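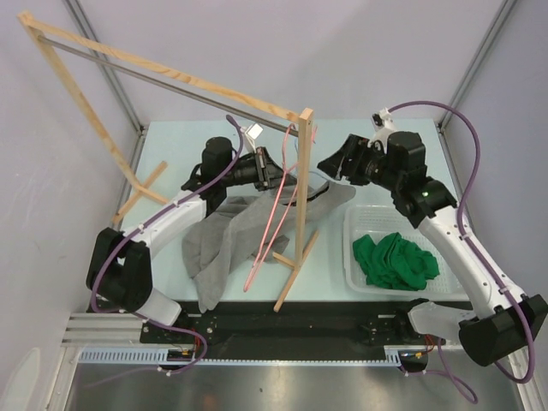 # Can a Robot Hang Up the Laundry Yet?

*A reading sheet for young visitors, from the Flivenden Science Center. Revised 12 June 2021.*

Many homes have machines that help with chores. A washing machine washes. A dishwasher sprays plates with hot water and soap. Some homes have a flat, round vacuum that travels across the floor by itself. Visitors to the Iserari Gallery often ask when a robot will be able to do everything else: hang up the clothes, clear the table, make the bed and put the groceries away.

The short reply is that robots can do parts of these chores, some of the time, in places that have been made ready for them. This sheet explains why the remaining parts are difficult. Words in **bold** are listed again at the end.

## Two arms and a clothes rack

The picture at the top of this sheet shows two robot arms, one on each side of a wooden clothes rack. A pink wire hanger hangs from the thin metal rod of the rack. Near it is a piece of gray clothing that may be a pair of sweatpants. A green cloth lies in the white basket on the right.

Each arm ends in a **gripper**. A gripper does the work of a hand, but it is much simpler. Hold up your own hand and touch your thumb to each of your fingers in turn. Now pretend that you have only a thumb and one stiff finger, and that you are wearing a thick winter mitten. Many grippers can do little more than that. They open and they close.

Between the hand and the shoulder, an arm needs **joints**, the places where it can bend or turn. You have joints too, at your wrist, elbow and shoulder. In a robot arm of this sort, motors move the joints. A computer tells each motor how far to turn.

## Why a shirt is harder than a box

Robots have worked in factories for a long time. They lift car doors, place lids on jars and stack boxes. A person who has watched one at work may expect that hanging up a shirt would be easy by comparison. A shirt is light, after all, and a car door is heavy.

Weight is a small part of the problem. The larger part is shape. A box keeps its shape when it is picked up. If a robot knows where one corner of a box is, it can work out where all the other corners must be. Engineers call an object like this **rigid**.

A shirt is **soft**, and it takes a new shape every time it is touched. Drop the same shirt on the floor twice and it will land in two different heaps. A sleeve may be inside the body of the shirt. The collar may be underneath. The robot has to find the part it needs, and that part may be hidden from view.

You can test this at home. Crumple a T-shirt, close your eyes and drop it on a table. Open your eyes and look for the neck opening without touching anything. Some of the time you will find it at once. At other times you will have to lift a bit of cloth, look, put it down and lift another. You already know a great deal about T-shirts, and even so you may need several tries.

## What the robot has to work out

Suppose that a robot is asked to hang one pair of pants on a hanger. A grown-up could give this order in a few words. For the robot, it contains many smaller jobs.

1. **Find the pants.** The robot needs a camera or another **sensor** to look for them. Gray cloth next to other gray cloth is hard to tell apart.
2. **Choose where to hold them.** The waistband is a good place. The middle of one leg is a poor place, and the pants will droop on both sides.
3. **Close the gripper.** If it closes too high above the cloth, it catches nothing. If it closes too low, it bumps the table.
4. **Lift and look again.** The pants change shape as soon as they leave the table, so the first look is already out of date.
5. **Bring in the hanger.** One arm may hold the hanger still while the other moves the cloth. The two must not bump into each other.
6. **Let go.** The robot should open the gripper only when the hanger is holding the weight.

A mistake at any step can spoil the ones after it. This is one reason that a robot doing a household chore may move slowly and stop often.

Hangers bring troubles of their own. A wire hanger is thin, so it is hard for a camera to see, and it swings when pushed. People steady a swinging hanger with a fingertip and hardly notice that they have done it. A robot must be given a way to do the same.

## How a robot learns a chore

There is more than one way to teach a robot. In the oldest way, a person writes down every movement as instructions for the computer. This works well when the objects are always in the same place. It works badly with laundry.

In another way, a person guides the robot through the chore while a computer keeps a record. This is called a **demonstration**. The person repeats the chore with the cloth in a different heap each time. The computer then looks for patterns in the records, such as which movement tends to come next when the waistband is on the left.

The Desik Workshop, which lends exhibits to our center, made 300 demonstrations of a single chore: placing one towel over one rod. School groups are often surprised by that number. A child who is shown how to hang a towel may need to see it only once or twice. The child, however, has been handling cloth since the first year of life, with blankets, socks, bibs and washcloths. A robot starts without any of those years of practice.

Learning from demonstrations also has a limit. A robot that has seen only small towels may fail with a large one. A robot that has practiced beside a wooden rack may be confused by a metal one. Engineers use the word **generalize** for the skill of taking something learned in one place and using it in another. People are very good at it. Robots are improving, and they still have a long way to go.

## Chores in a shop or a laundry

A home is a difficult place for a robot. There are stairs, pets, toys on the floor and people walking past. No two kitchens are arranged alike.

A business can be easier. At the Munro Laundry, sheets and tablecloths are pressed and folded by machine. A worker clips the corners of each sheet to a moving bar, and the machine does the rest. The sheets are all flat rectangles of a few known sizes. Shirts, children's clothes and anything with buttons are still finished by hand.

Look closely at how that work is shared. The worker does the part that needs eyes and fingertips, which is finding the corners in a heap of wet cloth. The machine does the part that is the same every time. A great deal of automation is divided in this way, and visitors who look behind the counter of a bakery or a post office will find other cases of it.

## Which chores can machines do now?

The table gives our general view. It will need to be changed as robots improve.

| Chore | Can a machine do it? | What is still hard |
|---|---|---|
| Washing clothes | Yes | Sorting them and loading the machine |
| Vacuuming a floor | Yes, mostly | Stairs, cords and small toys |
| Folding flat sheets | Yes, in large laundries | Finding the corners |
| Hanging up clothes | In tests, with some kinds of clothing | Heaps, sleeves, swinging hangers |
| Clearing a table | In tests | Glasses, leftovers, crowded plates |
| Making a bed | Seldom | Large cloths and reaching over the mattress |

The words "in tests" mean that a robot has done the chore in a place set up for the purpose, with people nearby to help. They do not mean that such a robot can be bought and brought home. When you see a film of a robot doing a chore, it is sensible to ask how many times it tried, whether the film has been sped up, and who put the objects back afterward.

## Safety

A robot arm has no feeling of care for the person beside it. It follows its instructions, and it may start to move again after standing still for a long time. At Flivenden, visitors stay behind the yellow line in the Iserari Gallery whenever an arm is switched on. Please do not reach over the barrier, even to pick up something you have dropped. Ask a member of staff.

## Activity: be the gripper

You will need a partner, a pair of wooden spoons for each person, a sock, a T-shirt and a clothes hanger.

- Hold one spoon in each hand. You may touch the clothing and the hanger only with the spoons.
- Begin with the sock. Pick it up and lay it over the back of a chair.
- Try the T-shirt next. Work with your partner to put it on the hanger.
- Do the same chore again with one eye closed. Judging distance becomes harder.
- For the last round, one partner closes both eyes and moves only when told. The other gives orders such as "left," "down" and "close."

Write down 3 orders that were misunderstood, and try to write each one again so that it has only one meaning. Classes may bring their lists to the September workshop, where staff will use them in the lesson on robot instructions.

## Words to know

**Demonstration** - a chore done under a person's guidance so that a robot can learn from the record.

**Generalize** - to use something learned in one place in a different place.

**Gripper** - the part at the end of a robot arm that holds things.

**Joint** - a place where an arm bends or turns.

**Rigid** - keeping the same shape when moved.

**Sensor** - a part that measures something, such as light, distance or touch.

**Soft** - changing shape when touched or lifted, as cloth does.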